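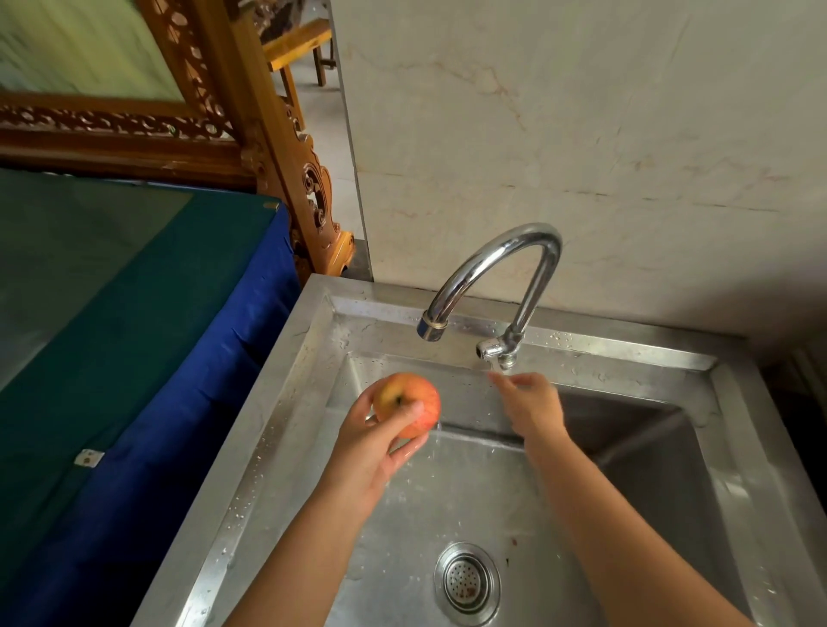 14 July 2025

I slept badly again, so I was up before the heat came. I decided to finish the letter to my aunt in Mestesden, the one I have been writing since May. I had two pages and no ending. Now I have three pages and still no ending, but I signed it and put it in the envelope, because she will not mind.

The reason it was so difficult is the house. She asked me in spring to tell her what I remember from the orchard before it is sold, and I thought this would be one evening of work. I was 13 when we left. I remember the path with the broken stones, and the shed where my grandfather kept the ladders. I remember that the early trees stood on the side toward the road and that we were not allowed to pick from them until he said so. But when I try to say how many rows there were, or where the well was, I am no longer sure. My brother says the well was behind the shed. I see it clearly in front of the kitchen window. We spoke on the telephone for a long time and both of us became a little angry about a well.

In the letter I wrote both versions. She can choose.

At eleven I took the bus to Mosville to ask about the evening course. The office is on the second floor now, and the lady there was very patient with my papers. I passed the written test with 86 points, and she said this is enough for the upper group. I had hoped for it but I did not say so to anyone before. The group has 13 students and the teacher is called Trevor Campbell. He was in the corridor and shook my hand, and asked me what I like to read. I could not think of one single book. I said "letters," and he laughed in a kind way, and then I was ashamed on the whole way home. There are so many books I could have said.

I must also write down the word I learned on the bus, before I forget it: "windfall." A woman behind me used it about money. I knew it only for apples that lie on the ground under the tree. My grandfather did not have a beautiful word for these. He called them the pig's share, although we had no pig in my time.

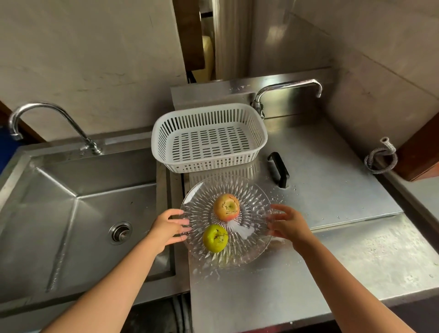 After lunch I read the last part of the Poirier book about the valley. It is dry, but there is a good chapter on the winter when the road was closed and the families carried their fruit down on sleds. He gives the names of the farms. Ours is not there, but the neighbors are, with the name spelled wrong. I wanted to copy this page for my aunt and then I remembered that the envelope is already closed. I will send it separately. She likes to get two letters better than one.

In the late afternoon Gerum Street was without electricity for a short time, and we had it too. I sat on the steps with the girl from upstairs and she told me about her new job. She speaks very fast. I understood most of it, and when I did not understand I asked, which I would not have done last year.

Things for tomorrow: stamps, the form for the course with the second signature, call my brother before 8 in the evening. I will not start with the well. If he starts, I will say that he is perhaps right.

It is still very warm in the room. I have opened both windows and I can hear somebody's radio.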